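Household budget tips: running the books at the kitchen bench
14/10/2022

Notes on keeping a household's accounts when rates and prices are both moving. They assume one or two incomes, a transaction account, a mortgage or rent, and a shared set of bills. Nothing in them is specific to one bank, and none of it is personal financial advice.

## Set up the ledger

Use one spreadsheet with one row per transaction. Columns: date, payee, amount, category, account. Outgoings are negative, income is positive. Do not keep a separate sheet for each month; a single table can be filtered, and separate sheets tend to drift apart in layout.

Keep the category list short. Housing, utilities, groceries, transport, insurance, health, debt and other will cover most households. If "other" is the largest line after a quarter, split it. If a category has had no entries in that time, merge it into its nearest neighbour.

Transfers between your own accounts are not spending. Give them their own category and exclude it from totals. This is the most common error in home ledgers, and it usually shows up as a month in which the household appears to have spent its savings twice.
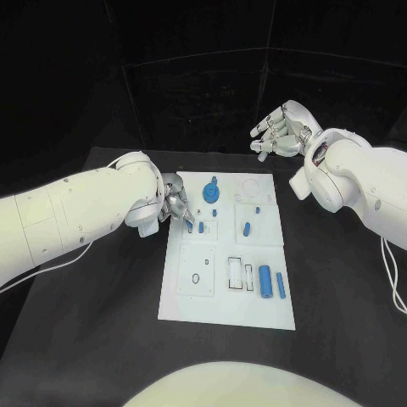 *White arms over a white board with small blue parts.*

## Reconcile weekly

Download the statement file and compare the closing balance with the ledger balance. When the two differ, work in this order:

1. Look for a single transaction equal to the difference.
2. Look for a transaction equal to half the difference. A wrong sign will do this.
3. Divide the difference by nine. If it goes in evenly, suspect two digits swapped in one entry.
4. Check pending card payments, which some banks show in the available balance and leave off the statement.

Do not insert a balancing entry to force agreement. Small differences left in place can be the net of two large ones.

## Convert irregular bills

List every bill that does not fall monthly: council rates, car registration, home and contents insurance, water, school costs. Add up the yearly amounts and divide by the number of pays you receive in a year. Move that sum to a separate bills account on each payday.

Fortnightly pays give 26 transfers a year, and budgets built on two pays a month will be out by two pays. Treat those two as unallocated until the bills account is in credit.

The account needs an opening float. Lay the bills out by due date, run a balance forward from zero, and find the lowest point. If the lowest point is -$400, the float is $400. Without it the average is correct and the account still goes overdrawn in the month the insurance falls due.

Review the transfer each July, when the new rates notice and most of the revised tariffs are to hand.

## Allow for price rises

Last year's total is a poor estimate when prices are rising. Apply a separate increase to each category in place of one figure across the lot. Insurance premiums, fuel and groceries do not move together, and a general index is weighted to a basket that may look little like yours.

For groceries, pick 15 items you buy all year and record the unit price of each -- per kilogram, per litre or per 100 g. Shelf price alone will miss a smaller packet. Record the ordinary price, leaving specials out, and use the same shop each time. Reprice the list every 3 months.

Weight the result by how much you buy. A large rise in vanilla extract matters less than a small one in milk.

## Test the mortgage

On a variable rate, calculate the repayment at the current rate and again at a higher one. Use the remaining balance and the remaining term. Original loan figures will give the wrong answer.

In most spreadsheets the formula is PMT(rate/12, months, -balance), with the rate entered as a decimal or a percentage. For fortnightly repayments, use rate/26 and the number of fortnights. Halving the monthly figure gives a higher annual total, and lenders differ on which method they use -- check the contract.

If the loan is fixed, enter the expiry date in the ledger and start comparing rates well ahead of it. The lender's default rate at expiry is often above what it offers new borrowers.

An offset account and a redraw facility reduce interest in much the same way. They differ in access: money in an offset is a deposit in your name, while redraw is money already paid to the loan and is subject to the lender's terms. Check fees on both.
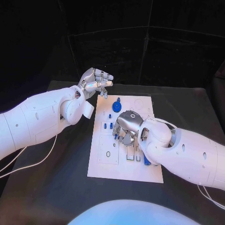 **Should spare cash go to the emergency fund or to the credit card first?**

Keep enough cash to cover one ordinary unplanned bill, then pay the card down before building the fund further. Card interest is nearly always higher than the interest earned on savings.

## Pay down debts in order

Rank debts by interest rate, highest first. Pay the minimum on all of them and direct the surplus to the top one. Include annual fees when comparing two debts with similar rates, particularly where closing the account would remove the fee.

Interest-free purchases need a separate line showing the date the period ends. The rate after that date is frequently higher than a standard card, and the minimum repayment may not clear the balance in time. Divide the purchase price by the number of months and pay that instead.

## Keep the paper

Records supporting a tax return should be kept for the period your tax office sets. Thermal receipts fade, so scan them on the day. Name the files year first, then month, then day, then payee, and they will sort correctly without folders.

Hold on to these for as long as you own the asset:

- purchase contract and settlement statement
- invoices for capital improvements
- warranties on fixed appliances
- loan documents, including variations

Keep one copy off the computer. A drive stored in the same desk drawer does not help after a fire or burst pipe. Test the copy by opening a file from it, and write the date of the test in the ledger.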